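Home and Shared-Shop Robotics, Handout 3
Teaching an Arm to Pour: Picking the Task and Writing It Down

Notes by Milagros Dagdag

Hi again! Last session we got the Talavera arm bolted to the bench and moving without eating its own cables, which made me very happy. Now we have to decide what it should do, and I'm going to push you toward a kitchen job. Everybody wants to start with folding shirts. Please don't start with folding shirts. I lost most of April to one T-shirt.

We're doing the kettle corner. One glass, one kettle, cold water only, and the arm has to get water from the first into the second. It sounds tiny, and then you sit down to write out the steps and there are pages of it.

Start with hands

Before you touch any code, do the job yourself and record it from head height. Do it slowly, but do it the way you normally would. If you start moving like a robot (we all do it, I've got footage of me doing it) you'll leave out the little corrections, and those are what we want to learn from.

When you play the recording back, stop it wherever a hand touches something new. Write down which hand, what it's holding, and where on the object it's holding it. I use a plain text file with one line per contact. Trorach, the labeling tool on the shop computer, does the same thing with colored bars, and it's nicer to look at, but it crashed on me twice with long clips, so save often.
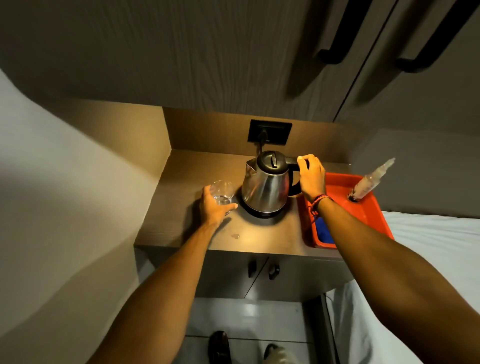 Fig. 1. Kettle corner, both hands in contact: left on the glass, right on the kettle handle.

My line for that moment reads "L: glass, lower half, standing on counter. R: kettle handle, top bar, from above." Short is fine. Notice I wrote down that the glass is standing on the counter, as the gripper can let go of a standing glass and can't let go of a lifted one, and you'd be amazed how much of the planning hangs on that.

A few things I'd like you to look at while you've got the figure up. The glass is clear and the kettle is brushed metal, and depth cameras have trouble with both. Clear things tend to vanish and shiny things tend to grow holes. My fix at home was a strip of matte tape near the base of the glass. Ugly! Works great, though. If you don't want tape on your glassware, try a second camera off to the side.

Then look at the wet spot on the counter in front of the kettle. Your arm is going to spill too, so plan for it now: cables up off the surface, controller board on a shelf or in a box with a lid, and the power strip nowhere near the drip line. For all our trials the kettle comes off its base and the base gets unplugged. I mean every time, even for a "quick test."

And please keep the extra stuff in your workspace. I used to clear everything away before recording, and my first model fell apart the minute a tray showed up on the counter. Leave the tray. Leave the bottle in it. Cabinets overhead are good too, because your planner needs to learn that it can't swing the elbow up wherever it likes.

How many recordings?

More than you'd think and fewer than the forums say. My own set came to 128 clips, and I threw out the ones where I talked to somebody halfway through and forgot what I was doing, which left 115. Cut into contact lines, that gave me 1457 entries. It took several evenings and a lot of crackers. You won't need that many for class. Do a handful, swap files with the person next to you, and see whether you'd have labeled theirs the same way. (You won't have. Talk it over and pick one rule for the table.)

Grip notes for the build

The Famton fingers in your kit are hard plastic and they slide on glass. Glue on the rubber pads before next time and let them cure overnight. For the kettle, come down on the handle from the top with the fingers open wider than feels right, then close slowly. If the motor whines, you've closed too far, so back it off a hair. Set the current limit in the Udport config file before you try any of this, and keep one hand on the stop button.

For next session

Bring your text file or your Trorach export, your pads glued on, and a glass you don't mind losing. Plastic cups are okay for the first run if you're nervous. I'll have towels by the sink, and the spare servo horns are in the drawer under the drill press if you stripped one like I did.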